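Shared laundry room

A shared laundry room is a room in a block of flats, a hall of residence or a small housing estate where the people who live there take turns to do their washing. It is a familiar part of daily life in many northern European towns, and a good many people who grew up with one remember it fondly – the warmth on a dark afternoon, the smell of soap on the stairs, and the neighbour who always stayed for a chat.

History

The shared laundry grew out of the older wash house, where linen was boiled in coppers and wrung by hand. As blocks of flats went up, builders found it cheaper to put the plumbing in one place, usually the cellar. At Stornstead, an estate of 208 homes, the first plans gave every stairwell its own laundry, though in the end only three were built. The local historian Unnur Bisgaard has gathered residents' memories of them in her booklet Mondays at Kodcombe, named after the neighbouring parish, and it makes very pleasant reading.

Equipment

Early rooms had a copper, a mangle and a stone sink. Later ones usually have automatic washers, a tumble dryer or a heated drying cupboard, and a folding table if there is space for it. Front-loading washers are common because they can be stacked or fitted under a worktop.
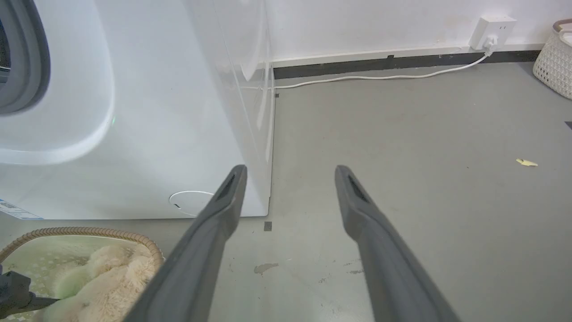 A white front-loading washing machine on a grey floor.

Booking

Most rooms work on a booking system of one sort or another. The oldest and best loved is the wooden board with a small lock for each household, which is moved from slot to slot. Slots at Stornstead last three hours, and the final one of the day begins at 19.00. Skarphéðinn Hviid, in his study of the Skov flats, found 17 households still using the board long after a telephone line had been set up for them.

Lost property

Odd socks, pillowcases and soft toys are easily left behind in the drum, and many rooms keep a shelf or a basket where they can wait for their owners.

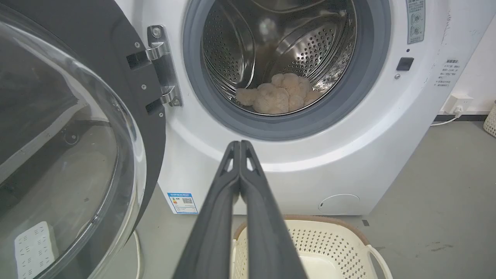 See also

Drying green
Launderette
Mangle
Wash house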